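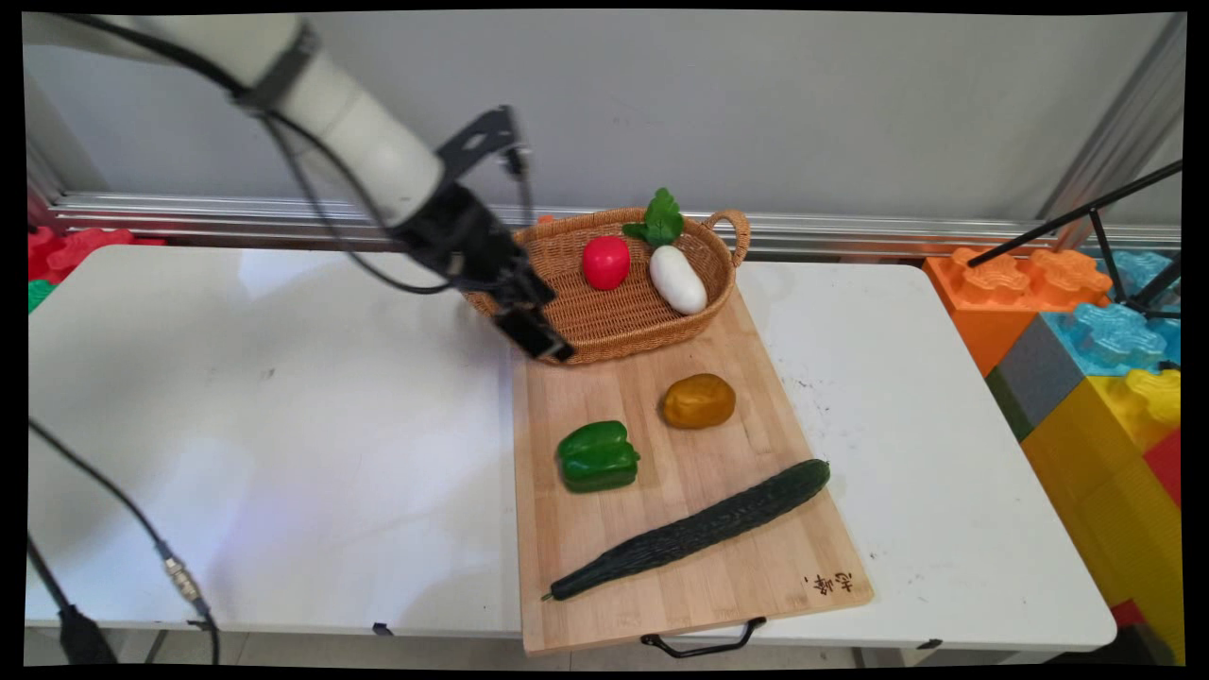

Bamboo board with wire handle: oil it or leave it alone?

ojala_e
Posts: 1,281
Jun 26, 2018

Board is pale bamboo, strips running lengthwise, with a black wire handle on the front end. Small logo in Chinese characters near the corner, dark brown, burned or printed, I can't tell which. It lives on a white table with the play vegetables and the rattan basket. No real food goes on it. The kids sort the vegetables in and out of the basket and I wipe everything down at the end of the day.

Two questions.

1. Does bamboo that never sees a knife need mineral oil?
2. Will oil lift the logo?

kamarul_h
Posts: 212

1. No. Oil is there to slow water uptake. If you wipe with a damp cloth and stand the board on its edge to dry, the dry air in the house is a bigger problem than the cleaning.

2. If burned, no. If printed, possibly. Test with a cotton swab on one stroke of one character and leave it overnight.

Tirnen
Posts: 640

Disagree on 1. Laminated bamboo fails at the glue lines, and it fails in winter when the heat is on. I had one open up along a strip in December that had never been near a sink. One thin coat, both faces and all the edges. If you only do the top it will cup.

kamarul_h

One board in one house. Was it near a radiator?

Tirnen

Same room. Not next to it.

oiling_tai
Posts: 88

Yes, my user name is my name, and no, I don't oil mine.

More concerned about the way the board is sitting. The handle end is past the front of the table and the handle hangs down. With small children that is a lever. Push it back until the wood is fully supported, or turn it so the handle faces the wall.

ojala_e

The overhang is so the handle can hang. If the board is all the way on the table the wire holds the front end up and it rocks.

oiling_tai

Then two strips of non-slip shelf liner under the wood, thick enough to clear the wire. Solves the rocking and the sliding.

shim_mk
Posts: 305

Second the liner. On oil: what are the vegetables made of? Ours are foam with a painted skin. Mineral oil softened the skin on a pepper that sat on a freshly oiled board, and it left a green patch on the wood that had to be sanded out.

ojala_e

Don't know the material. Tomato and pepper are glossy. Potato has a waxy look. The radish has a bunch of green leaves on top and is the one that gets picked up by the leaves every time. The cucumber is long, so it usually ends up on the board and not in the basket.

shim_mk

Glossy tells you nothing either way. If you oil, wait 2 days, buff with a dry cloth, then put them back.

Tirnen

Or use a wax-heavy board cream. Less free oil on the surface.

kamarul_h

Or do nothing, which costs nothing. Has the board got any open glue lines now?

ojala_e

None that I can feel with a fingernail.

gcarrillo
Posts: 57

What about the basket? Tight weave holds crumbs and dust. I brush mine out dry with an old toothbrush, including where the loop handle joins the rim. Water made one of mine go fuzzy.

ojala_e

Dry brush is what I do too. Swab test on the logo tonight, liner ordered. Leaving the oil until I have the swab result.

Tirnen

Do the edges first if you do it.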